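Visit Report: Adholm Home Tasks Lab, Open Afternoon

Filed under: Site visits, Automation

Adholm opens its home tasks lab to outside visitors one Tuesday in March. I went for the afternoon session, which started at 2 p.m. and ran a little over its two hours. The purpose of my visit was narrow. Our members run serviced apartments, and they keep asking whether a machine can take over any part of the turnaround between guests. I wanted to see one chore done from start to finish and to write down where it slowed.

The lab is on the upper floor of the Etbridge building, past the machine shop. Visitors sign in, leave bags in a locker, and get a short safety talk. The arm on show is a Franka, the type found in many university labs. It is bolted down and does not travel. Anyone hoping to see a machine roll from room to room will need to look elsewhere, and the staff said so in the first five minutes.

The chore was clearing a coffee table. The rule is simple to state: trash goes in the bin, and everything else stays where it is. A game controller, a remote control and a pair of sunglasses are on the table to be left alone. The bottle is the trash.
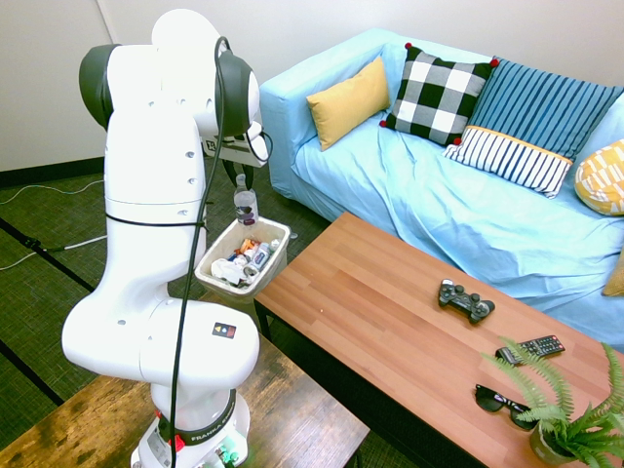
Grasping was the part I expected to be weak, and it was the part I had the fewest notes on by the end. A rigid item of known width is a solved problem at this bench. Thin plastic is harder. If the fingers close with too much force the wall buckles, the bottle turns in the grip, and the release point shifts. Adholm handles this with a force limit set per item class. The limit is tuned by hand, and each new class takes an engineer most of a morning.

Release gets less attention in the literature than it should. A bin that is nearly empty accepts anything dropped over it. A bin that is nearly full does not, and the item can roll off the pile and onto the carpet. The software under test, called Patlow, estimates the fill level before each drop and picks a spot. During my session it was given 7 attempts at the table and completed 6. The failed attempt was a drop that landed on the rim. A member of staff picked the item up and reset the run.

The deciding step is the slow one. Patlow has to label every object as keep or discard before it moves. A half-full drink is a discard in one household and a keep in another, and a folded receipt can be either. The training set holds 2,000 tabletop layouts, of which 500 were arranged to be ambiguous on purpose. I asked how the ambiguous ones are scored. They are scored against the majority view of the people who labeled them, and the disagreements are stored separately. I would like to see those disagreements published, as they say more about the job than the success rate does.

Speed was not a goal of the session and I did not time individual moves. A housekeeper would clear the same table in one pass with both hands and wipe it on the way out. The arm takes one item per trip. It also needs the furniture to stay within reach, so a table pushed back by a guest would have to be pulled forward again before work could start.

We then moved to the other side of the room for the second half, which covered recovery. A run can be stopped partway and the objects shifted by hand, after which the system has to look again and replan. It did so without a restart. The pause before it resumed was long enough for conversation to start up among the visitors.

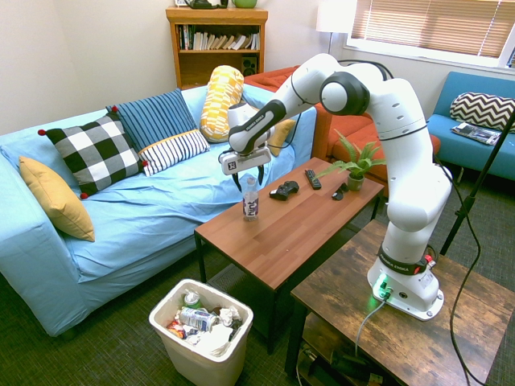 Osian Kemeys asked whether any of this would matter to a hotel if the arm still could not strip a bed. The answer from the bench was that bedding is a separate program and is at least two stages behind. Kemeys replied that linen takes up most of the labor in his experience, and that a cleared table saves very little if a person has to enter the room anyway. I agree with him on the numbers side. The staff did not argue the point.

The last stop was a short talk on cost by Karimi, the firm that supplies the lab's integration work. No prices were given. The speaker did say that mounting, cabling and safety checks make up the larger share of any quote, and that a site with fixed furniture is far cheaper to equip than one without.

My recommendation to members is to leave room clearing alone for now. Sorting at a fixed station, such as a back-of-house recycling bench, is closer to what I watched and could be worth a trial. I have asked Adholm for the failure logs from the session and will circulate them when they arrive.

Visitor parking at Etbridge is behind the building. The front lot is permit only.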